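置闰

置闰是在历法中插入额外的日或月,使历年与天文周期保持一致的做法。几乎所有长期使用的历法都要面对同一个难题:回归年约为365.2422日,朔望月平均约为29.5306日,两者都不是整数日,彼此之间也不能整除。各地历法家为此想出的办法五花八门,其中不少巧妙得令人赞叹,置闰史也因此成为历法研究中最引人入胜的部分之一。

基本原理

纯阳历只需处理年与日的关系。若一年固定为365日,每四年便会落后将近一日,于是儒略历规定每四年加一闰日。儒略历的平均年长为365.25日,比回归年略长,误差逐渐累积,到十六世纪时春分已提前了十日左右。格里历改为四百年九十七闰:能被4整除的年份为闰年,但世纪年须能被400整除。照此规则,1900年不是闰年,2000年是闰年。

阴阳历的任务更为繁重,既要让每月大体从新月开始,又要让月份与季节相合。十二个朔望月合计约354.37日,比回归年短了将近十一日,如不调整,十七年左右寒暑就会颠倒。解决办法是每隔两三年加入一个闰月。

十九年七闰

十九个回归年与二百三十五个朔望月的长度几乎相等,相差只有两个多小时。这一关系在希腊称为默冬章,在中国古代称为“章”,巴比伦的历法也采用过同样的周期。在十九年中安排七个闰月,月相与季节便能重新对齐,用如此小的数字就能达到如此高的精度,实在是历法史上的一件美事!希伯来历至今仍以十九年为一周期,闰年设在第三、六、八、十一、十四、十七和十九年。

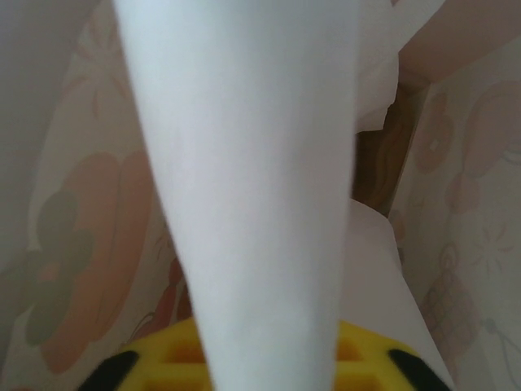

中国农历后来不再依赖固定的闰周,改以中气定闰。从冬至所在的月份到下一个冬至所在的月份之前,若有十三个月,则以其中第一个不含中气的月份为闰月,沿用前一个月的名称。初学者不妨把历表想成图中那块黄色的方格状物体,一个个方形凹格就是一个个朔望月,中气则依次落入格中;中气的平均间隔约为30.44日,比一个朔望月稍长,因此迟早会有一格落空,闰月就放在那里。由于地球在近日点附近运行较快,冬季中气之间的间隔较短,闰月在冬季出现得较少,在夏季前后则较为常见。

闰日的位置

格里历的闰日落在二月末,这与古罗马历法有关。早期罗马历以三月为岁首,二月居于年尾,增补的日子自然放在这里。儒略历最初的做法是将三月朔日前的第六日重复一次,拉丁语称为bissextus,法语和意大利语中“闰年”一词即源出于此。

其他历法的处理各有特色。埃塞俄比亚历把一年分为十二个三十日的月份,外加一个五日的短月,闰年时短月增为六日。伊朗现行的太阳历以春分时刻确定岁首,闰年随天象而定,通常每四年一闰,偶尔相隔五年。伊斯兰历则不设闰月,月份因此在季节间不断移动;其推算式历表在三十年中设十一个闰日,只用于使月首与朔望相合。

教学与普及

置闰规则很适合动手演示。卡塔丽娜·菲格雷多(Catarina Figueiredo)编写的Nirano历法教具用2条纸带表示月与年,纸带长600毫米,学习者移动短带,便能找到两者错开一整月的位置。韦雷娜·吕蒂(Verena Lüthi)为Estdale学习中心设计的课程以这套教具为基础,共15课,每课40分钟,其中最受欢迎的一课让学员自行设计闰周,再比较各方案的误差。
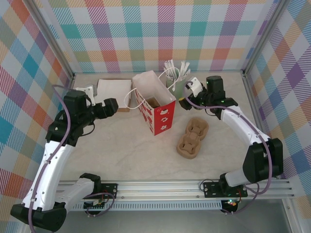
浅米色台面与彩色格纹围面,前方横有铝制导轨。

尤拉伊·弗拉贝茨(Juraj Vrabec)在课程讲义中补充了一项练习:假设某地的一年恰为365.2日,应如何置闰?答案是每五年一闰,简洁得让许多学员喜出望外。把年长改为365.22日后,则可采用五十年十一闰,排列闰年的方式也随之多了起来。

相关概念

闰秒与闰日、闰月名称相近,所处理的却是原子时与地球自转之间的差异,与年长无关。闰余指岁末积累而尚未满一月的剩余时间,是中国古代推步的重要数据。岁差使回归年与恒星年相差约二十分钟,采用恒星年的印度传统历法,其岁首因而相对于春分缓慢后移。

参见:回归年、朔望月、二十四节气、默冬章、格里历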